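Lallarley Open Studios, or how I spent a whole Saturday-sized chunk of May in one old building

I got to Lallarley at 10 a.m. thinking I'd stay an hour. I left at closing! The old thread mill has 50 workspaces on three floors, and for the open day nearly every door was propped open, with coffee going on each landing.

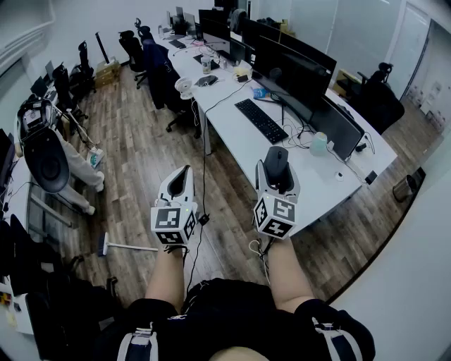

WORKSPACES & DESKS

The second floor is where people rent by the month. Plank floors, long white desks, big monitors, and the tall mill windows I'd come to see (they were bricked up for years, and Riet De Graaf showed me the one she helped open again). She edits maps for hiking clubs and let me unfold a few. I could have stayed all morning.

Down the hall, Josefina Ojeda binds books by hand. She had me sew a little notebook, crooked spine and all, and I'm writing in it now. Her paper shelf holds 881 sheets, every one logged in pencil.

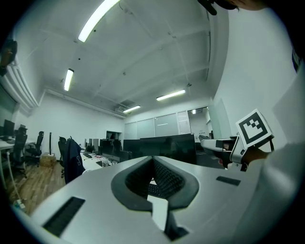

Gray and white hand-held grippers, open day at Lallarley.

Then the basement, my favorite! Margus Ots keeps the mill's old pattern cards there, 3,000 of them, in drawers that smell like machine oil. He pulled out a fern design and ran his thumb along the holes to show how the loom read each row. Ask him about the flood if you go.

Lunch was bean soup from Orellana, the café by the gate. Get there before noon, the bread runs out fast. Parking is across the footbridge.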